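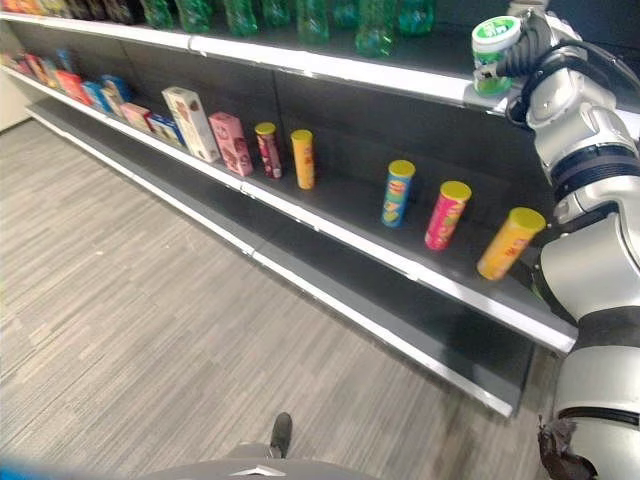

Welcome back, everyone, and welcome to the part of the basketball coaching course where we finally talk about spacing, my favorite subject (as Kamil Hubáček, who has sat through this unit twice now, will happily tell you). Spacing means where your five players stand when they don't have the ball, and most young teams get it wrong by drifting toward whoever does. Think of the green bottles lined up on a store shelf, all in one row: tidy to look at, but a single defender could guard half of them without taking a step! What we want is players spread wide and at different depths, so every pass asks the defense to travel.

Start with the corners. In the Mikuso drill from last time, the two corner players stay home until the ball is passed to the wing, and only then does the far one cut. Ona Dzene ran this with her club team all through June and her notes are in the shared folder. Please read page 31 before you try it yourselves, especially the bit about the weak-side forward, who will want to wander (they always do).

A few terms you'll hear from me: "strong side" is the side with the ball, "weak side" is the other one, and "lifting" means sliding up from the corner toward the wing to give a driver an easier pass.

For next class, draw 2 possessions from any game you like and mark where all five players stood at each pass. Pencil is fine. Drawings are due 9/15/20.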